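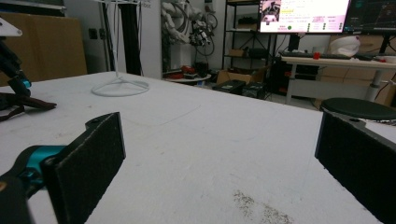
Surface finish for a big white worktable – scuffs, gray dust, fine scratches

Bidunari_bench
Joined: August
Posts: 9

We have a large matte white table, slightly speckled, in a shared workroom. It gets used all day and the top is starting to show it. There is a patch of gray dust and scuffing near the front, a few faint scratches farther in, and one thin curved line across the middle. I've wiped it with a damp cloth. The loose dust lifts, the gray in the scuffs does not.

Two questions. What will take the gray out without polishing the matte finish into a shiny spot? And is there any point treating the scratches, or do I leave them until the top gets replaced?

I don't know what the top is made of. There was no paperwork with it.

konex_joint
Posts: 3000

Without knowing the material, start with the least aggressive thing. Dish soap, warm water, microfiber, straight strokes. Let it sit for 10 minutes under a wet cloth before you wipe. If the gray is rubbed-off material from whatever gets dragged over the table, most of it should soften.

Next step is isopropyl on a white rag. Test it on the underside first. Don't use a colored rag, you won't know whose color you are looking at.

Reynaldo Lagman

Melamine sponge. Light pressure, wet. It takes gray marks off white tops in a few passes.

konex_joint

I would not. Melamine sponge is a fine abrasive. On a matte top it burnishes, and you end up with a smooth patch that shows from across the room at a low angle. The OP asked specifically to avoid that.

Reynaldo Lagman

It burnishes if you lean on it. I've done the tops in our shop twice a year with no visible change. Speckled finishes are more forgiving than plain white in any case.

konex_joint

More forgiving to look at straight down. Sight along it toward a window and tell me the same thing.

trunasbridge_mel

Both of you are right for different tops. Painted board will burnish. Solid surface with a matte sanded finish can be brought back with a gray pad used over the entire area, so there's no edge to the patch. Laminate is in between and you can't restore it once it goes shiny.

To tell them apart, look at the edge. If the speckle runs through the full thickness it's solid surface. If there is a thin line at the corner it's laminate. Paint usually shows a chip somewhere underneath.

Bidunari_bench

Checked the edge. There's a thin line at the corner, so laminate I guess. No chips.

trunasbridge_mel

Then soap, then alcohol, and stop there. The scratches stay. Fillers on matte laminate look worse than the scratch – they dry at a different sheen and collect dirt.

delić_w

Agree on fillers. For the curved line, run a fingernail across it. If the nail doesn't catch, it may be a transfer mark and will go with the alcohol.

Also put felt or rubber under anything with a base that gets shifted around. We put 2 mm cork under the stands and the new marks mostly stopped.

Reynaldo Lagman

Cork traps grit. Felt too. Then you have sandpaper with a nice label on it. Wipe the table before you move things and skip the pads.

delić_w

We vacuum the pads. It takes a minute.

Bidunari_bench
3/12/24

Soap under a wet cloth, then isopropyl, tested underneath first. Roughly half the gray came off. The nail catches on the curved line, so that one is a scratch and I'm leaving it. No change in sheen that I can find. I'll do a second round of alcohol on Friday before I order any pads.

konex_joint

Change the rag more often on the second round. Half is normal for a first pass.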